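**Trurnora Call Guard** – plug-in call blocker for home phone lines

We sell this box, and we still think you should read the whole page before you buy it. Call Guard sits between your phone and the wall jack and checks each caller's number against a list of known scam numbers. The list holds 300 entries out of the package, and you can add 50 of your own.

That sounds better than it is. Callers who pretend to be your bank or the tax office change numbers all the time, and many show a fake local one. A list can't catch a number it has never seen. The maker's leaflet says "total protection." We don't repeat that claim in our store.

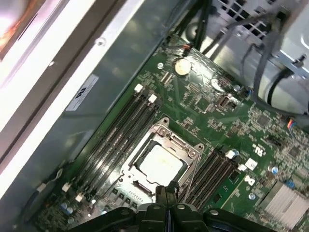 The most common complaint we hear is about the fake tech support call, where a stranger says your computer is infected and asks you to install a program. Call Guard may stop the first call. It won't help once you've let the caller in. Some of them go on to say a part has failed and must be paid for today, and they'll name the processor or the memory because most people have never seen either one. With the case open and the metal frame on the socket raised, the processor is a plain square, and the memory slots are long black strips with white clips at the ends. A voice on the phone can't inspect any of that. Hang up.

**What you get**

- Call Guard unit
- 3-foot phone cord
- Power adapter
- Printed guide (skip page 4, the web address on it is dead)

**Does not work with** cell phones or office switchboards.

Returns go to Shireen Hlongwane at our Mirkia counter. Opened boxes are fine – we'd like to know why you sent it back.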